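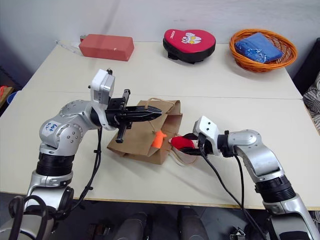 Paper Bag Use and Reuse Among Shoppers in Etenley
Final Project Report
Amirul Lubis and Marlina Pattinasarany
December 2023

Summary

This report presents the results of a one-term project on the use of paper carrier bags in the Etenley shopping district. The project asked how often shoppers use a paper bag again after bringing it home, and what causes them to stop. A questionnaire was completed by 200 shoppers at two grocery stores, and 26 of them agreed to keep a household diary during November. Most households reused their bags at least once, but few used them again for shopping.

1. Background

The town of Etenley ended the free supply of plastic carrier bags at grocery checkouts two years before this project began. Stores now offer paper bags for a small charge. The change was intended to reduce litter along the Flukthorpe road and in the drainage channel behind the market. Litter was outside the scope of our work. We were concerned with what happens to the paper bags once they leave the store.

Earlier coursework in our department treated a paper bag as a single-use item. Our supervisor, Dr. Dissanayake, suggested that this assumption should be tested before any comparison with cloth bags was attempted.

2. Method

The questionnaire had two pages and was offered in person at the store exits, in the morning and in the early evening. Shoppers under 18 were not approached. Questions covered the number of bags bought on that visit, bags brought from home, and the usual fate of a bag after unpacking.

Diary households recorded each paper bag that entered the home and each later use until the bag was recycled, composted or thrown away. The diaries produced 1056 separate entries. Entries that did not name a use were left out of the analysis by category but kept in the totals.

3. Results

The most common second use was holding paper and cardboard for recycling collection. Storage came next, chiefly of potatoes, onions and outgrown clothing. Several households lined a kitchen waste bin with the bags, and one used them to ripen fruit.

Return trips to the store were uncommon. Diary keepers gave two main causes: the handles had torn, or the bag had been left at home. Torn handles were mentioned most often after trips that included bottled drinks.

Questionnaire answers were more favorable than the diaries. Many shoppers stated that they usually brought a bag back, while the diaries showed this happening much less often.

4. Limitations

Diary households volunteered and may be more careful with packaging than the general population. The diary period was also short, and bags still in storage at its end could not be followed further.

5. Recommendations

We recommend that stores test a bag with reinforced handles and place a reminder sign at the parking lot entrance. A follow-up study should begin in spring and include the smaller shops on Clurov Street, where bags are still given without charge.

Copies of the questionnaire and the diary form are held in the department office.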